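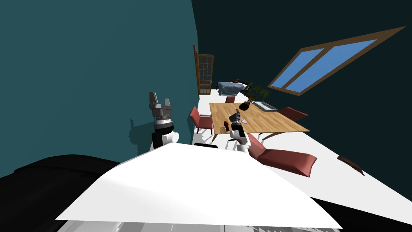 I went to the open day at Pundotero in December with my neighbor Annick Bélanger, mostly for the company, and I came home with an opinion, as I tend to. The firm builds software for household robots, and the demonstration ran in simulation on a big screen: a two-armed machine, a dining table, four red chairs and a bed in the back. Dinesh Awasthi talked us through it for most of an hour, and he was kind to every one of us who asked about laundry.

What I liked best was how small the job was. No dancing, no backflips – just one arm reaching toward little things on a table, which is how I spend a fair part of my own evenings.
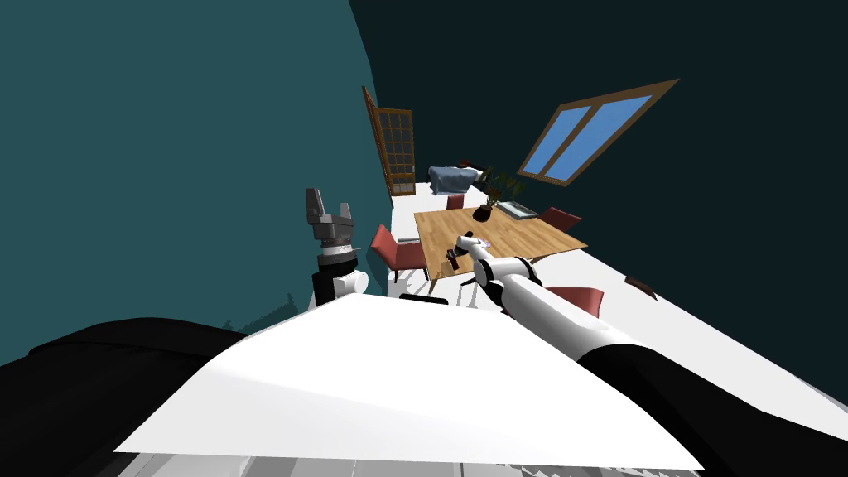 *The right arm at the near side of the table, with the left one upright.*

Annick thought it was a long drive to look at a pretend room. I see her point, but I would much rather a machine did its fumbling in there than in my kitchen, near my mother's dishes. I do wish more companies would open their doors at this plain, unfinished stage and let ordinary people pull up a chair and be a little bored.

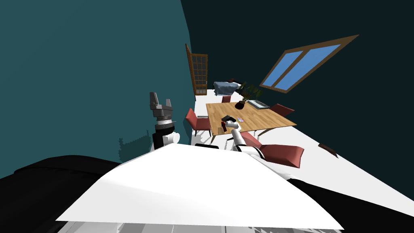 Does practice in a simulated room carry over to a real one?

Some of it does, but a real table still has to be tested on its own, and I hope Pundotero invites us back for that day too.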